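Bindwood method

The Bindwood method is a procedure for training two-armed robots to set out and clear tableware on a surface that is already in use. It was developed at the Govham laboratory by Samina Yousafzai and Vojtěch Kubíček, and takes its name from the software package in which it was first released. The method is mainly applied to forks, spoons, plates and bowls on kitchen counters.
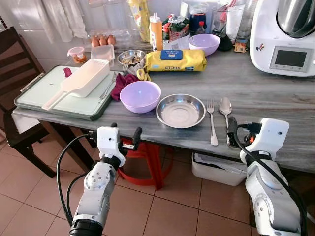
Background

Earlier work on table setting by robot mostly used bare surfaces, with each object placed well apart from the others. Policies trained this way tended to fail in homes, where a fork may lie next to a plate rim or on top of a cutting board, and where packages and jars stand close behind the target. Yousafzai had met the problem in an earlier project, Firno, which dealt with the sorting of cutlery in drawers.

Procedure

An operator guides both arms through a task while the view from the head of the robot and the joint positions are stored. Work is done in ordinary kitchens, and the counter is left as the household keeps it. Only the items named in the task are moved to a starting position before each run.

Each recording is then split at the moments when a gripper closes or opens. The pieces are labeled by arm and by object, and a policy is trained on the pieces before it is trained on whole runs. Kubíček described this order as the main difference from Firno, in which whole runs were used from the start.

Flat cutlery is handled in a separate stage. The gripper is lowered until its fingers touch the counter, then raised slightly and closed across the handle. On polished or patterned stone the handle can be hard to pick out in the camera view, and the contact step makes the grasp less dependent on a good depth estimate.

Results

The first report used 312 recorded runs from 6 kitchens. In the held-out test, the policy completed 19 of its attempts before the first dropped item, while a policy trained on whole runs reached 2. Most of the remaining errors involved spoons, which turned in the grip when picked up too near the bowl end.

Helmi Harju later repeated the test with the contact step removed. Grasps on plates and bowls were little changed, but those on forks and spoons became less reliable.

Limitations

The method assumes that both arms can reach the task items from one standing position. It doesn't plan around soft objects such as cloths, which may be dragged along with a plate. Radoslava Šindelář has also noted that labeling the pieces by hand takes longer than making the recordings – a cost left out of the first report.

See also

Firno
Čierny gripper
Two-arm manipulation

Last edited 19 Sep 2025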